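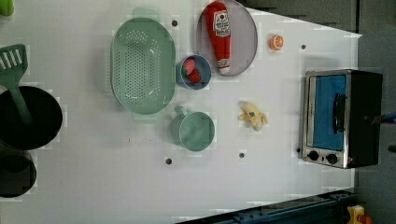 The kitchen table at robotics club, colander and all.

If you have walked past the Jurnach workshop on a club evening this May and wondered why grown-up engineering students were arguing over where a toy banana ought to go, well, they have been getting ready for the Mevport tabletop challenge, and they have been having a lovely time of it. The task sounds simple enough when you read it on paper – pick up the play food, set it down where it belongs, and leave the rest of the kitchen standing. Four students took it on at the start of the term, and two more wandered in when they heard there was a toaster oven (a toy one, sorry!).

Most of the early evenings went into the gripper. Strawberries are small and roll into the bottom of their bowl, and the plush ketchup bottle squashes, so a squeeze that suits one is no good at all for the other. 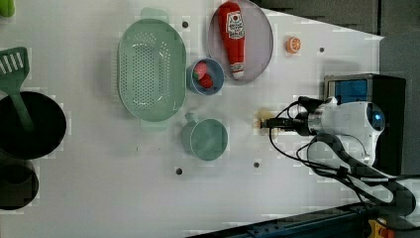 The Forer team, as they have named themselves, keep a log of every attempt, and by the last meeting it had reached 842 entries, a good many of them marked "try again" in purple pen. They have also promised the Brøndum group a practice round before the challenge – bring snacks, please, as it tends to run long. New members are welcome at any point in the term, and you don't need to have written any code before. Just come in by the side door at 6:30 and say hello.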